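The Person Holding the Arm Should Know the Job

1/4/19

By Floor Verbruggen

Most of the talk about teaching robots is about the robot. I want to talk about the teacher, because I spent last October as one and I think we are hiring for it badly.

The work at Whitcombe went like this. You either took hold of the arm and moved it through the task yourself, or you sat at a desk and drove it with a hand controller. The arm recorded the path. A good day was 70 clean recordings. Pledix, the software we used, marked a recording as clean if the arm finished and didn't hit anything.

That is a low bar. I had 12 years in kitchens and stockrooms before this, and I could see right away that a lot of our clean recordings were bad work. People picked up cups by the rim. They set a bottle down an inch too high and let it drop. They went straight across the table when anyone who has cleared a table for a living goes around. The robot learned all of it, and it learned the pauses too. One operator liked to stop and think over every object, and after a while so did the arm.

The usual answer is to collect more. If 41 recordings don't do it, get several hundred. I understand why, since recordings are cheap once the arm is paid for. But a pile of hesitant recordings teaches hesitation.

I also think we should do more by hand and less by remote. With your hand on the arm you feel the weight and you slow down near the table without being told. At the desk you feel nothing. Remote control has real uses, and it keeps people clear of the arm, which matters. For small things on a tabletop I would still start by hand and move to the desk after a week or so. 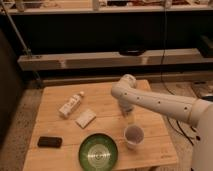
A tabletop task, with the arm moving behind the paper cup.

The managers at Dradance and Nondgate, where I have visited, hire students for this and give them roughly 10 minutes of training. The students are quick and they work hard. They have also never been shown how to set down a cup. I would pay more for people who have packed boxes, waited tables or stocked shelves, and I would let them throw out any recording they didn't like, clean or otherwise.

At Whitcombe we weren't allowed to delete our own work. I asked twice. I would start by changing that.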